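Jetomel matt emulsion, off-white, one year on
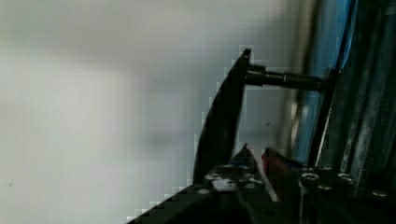 Pale wall, with one small dark mark.

I bought 4 tins of this for the hall and back bedroom and finished painting in December. Coverage is fair. The first coat looked patchy over the old magnolia, and the second sorted it out. It hardly smells and it dries quickly, so keep a wet edge or you will see the joins near the ceiling.

Wiping is the weak point. A damp cloth is fine on fingerprints, but rubbing leaves a shiny patch that shows in side light. I touch up with a small roller now. Tins opened last winter still match.

The lids are poor and two of mine bent on first opening. I would buy it again for a bedroom, and something tougher for the hall.

Oddur Thorlacius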